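PRESS RELEASE
2024-07-07

Fastivum comes back to Kemton with more thread, more tables and a longer lunch

Hello from a very untidy back room in Kemton! I'm Maricica Jitaru, I run Fastivum, and I'm delighted to tell you that our little festival of string, cord, braid and knot is going ahead for another year. We've got the Corn Hall for the whole weekend this time, plus the yard behind it, and if the weather is kind we'll spill out on to the green as well.

If you haven't come across us before, Fastivum is two days of making things out of thread. It began as a March gathering in my kitchen. Where I grew up, you give people a bit of red and white string at the start of March and they wear it for luck, and when I moved to Kemton I missed it so much that I asked the neighbours round and showed them how to twist one. They stayed until eleven at night and finished all my cake. The year after, they brought their sisters. By the third year I couldn't get to my own kettle, so we moved to the Corn Hall and shifted the whole thing to summer, when the heating isn't a problem.

What's on this year

There are 81 stalls, and I've walked the plan so many times I could do it blindfolded. Thread sellers are down the left as you come in, finished work is on the right, and the tool people are at the far end under the clock, where they can bang and file as much as they please. The button stall has asked to be near the door again. Fine by me -- it keeps the queue out of the middle.

Workshops run all day in the side rooms and you don't need to have made so much as a friendship bracelet to join in. We've got finger-looping, kumihimo on cardboard discs, net mending, sailors' knots, bootlace plaiting for the under-tens and a slow, rather wonderful session on silk cord that I'm planning to sneak into myself. Every workshop has 11 places and no more. I know that's a squeeze, and I know some of you were cross last year, but you really can't teach a four-strand braid to a crowd. We've put on extra sessions of the popular ones instead, so please book the less fashionable times! The half past nine slots are lovely and quiet.

The red thread room

This is the bit I'm most excited about. We're giving over the whole upstairs gallery to red thread: wrist strings, sash cords, tassels, a bell pull, a horse's browband with the most beautiful tiny knots, and a christening ribbon that somebody's great-aunt wove on a loom made from a chair. People have been posting me things since spring, often with letters, and we've pinned the letters up alongside. Some of them are two lines long and some go on for pages (I've read them all, and had a good cry over the one about the lighthouse).

You can make a wrist string of your own at the long table up there. It's free, it takes ten minutes or so, and you can leave with it on. A plain two-ply twist is the easiest. Take a length of cotton as long as your arm, hold one end in your teeth, roll it until it kinks, then fold it in half and let it do the rest. Tie it a bit looser than you think you should. Cotton tightens up when you wash your hands and you'll be wearing it for a while. 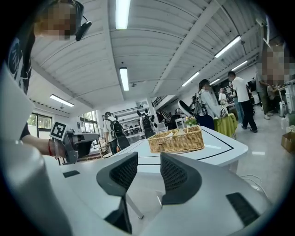
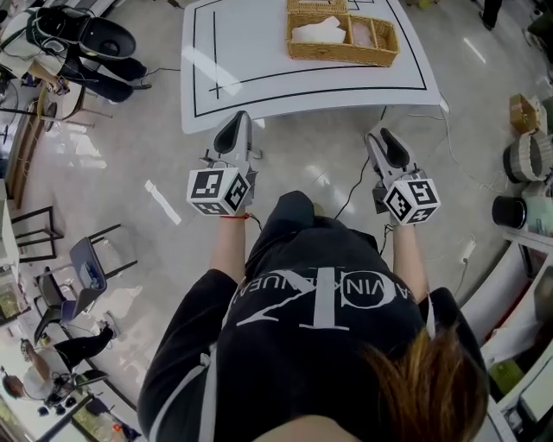 Red string at the wrist.
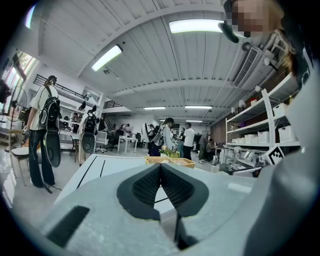
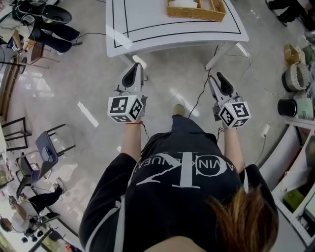 A new thread called Uma

Now for the proper news. Uma is a new cotton thread, made for braiding, and it goes on sale for the first time at Fastivum. It comes from Idahosa, the dye works down by the canal, and I've been pestering them for it since I first saw their sewing cotton. Most thread that's sold for embroidery is too soft for cord. It goes fluffy after a dozen turns and you end up picking bits of it out of your tea. Uma is spun tighter, with a slight wax finish, so it slides past itself and still holds a knot.

It'll come in 30 colours to begin with, wound on cardboard cones with nothing plastic about them. I've had a set on my desk for weeks and I've used up the reds, which won't surprise anyone who knows me. The mustard is gorgeous too. I'm less sure about the lilac, and I've told Idahosa so, and they've told me to mind my own business.

The first 300 weekend tickets come with a small cone of Uma in the bag. You can't choose the colour, sorry, but there'll be a swap basket by the tea urn and I expect it to get quite lively.

Food, and the longer lunch

Last year people said there wasn't time to eat, and they were right. So all the workshops now stop from half past twelve until two. There'll be soup, flatbreads, cheese pies from my own recipe and a cake table that anyone is welcome to add to. Please label anything with nuts. Tea is free all day if you bring a mug, and there's a box of odd ones if you forget.

Getting in and getting about

Doors open at nine on both days. There's step-free access through the yard, and a lift to the gallery (it's slow, and it does groan, but it was serviced in March and it's perfectly sound). The quiet room is next to the cloakroom, with good chairs and a lamp you can move. Dogs are welcome in the yard and on the green but please keep them out of the hall, as last year's spaniel had a grand time with a whole cone of jute and I don't think his owner has forgiven me yet.

Parking in Kemton is awful at weekends. The station is an easy walk, downhill on the way there, and there's plenty of room for bikes along the yard wall.

Tickets are on sale now from the Corn Hall box office and from Idahosa's shop. Children get in free with a grown-up.

For the press

I'd love to hear from you! I'm happy to talk on the phone, show you round the gallery before we open, or send the full stall list and workshop times. If you'd like to try Uma for yourself, tell me which colour you're after and I'll see what I've got left. Mornings are best, as I'm usually up a ladder after lunch.

Contact: Maricica Jitaru, Fastivum, care of the Corn Hall, Kemton

ENDS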